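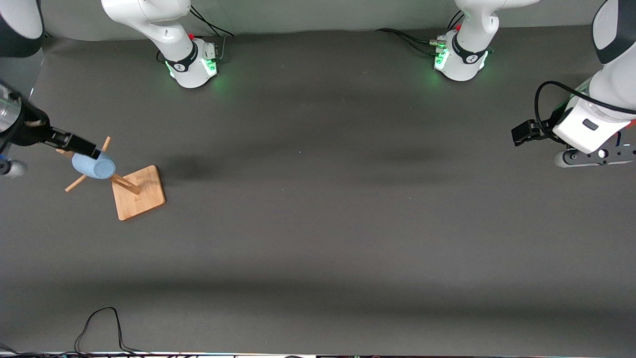

4.2 Leveling the bench

1. Set the Olteva bench in its final position. Leave 600 mm clear at the front.

2. Turn each foot clockwise until it touches the floor, then add one half turn.

3. Place a spirit level along the long side, then across it. Adjust the feet in pairs.

4. Tighten the four lock nuts to 12 Nm.

Note: On soft flooring, check the level again after 10 days.

CAUTION: Do not lift the bench by its top. Empty all drawers before moving it.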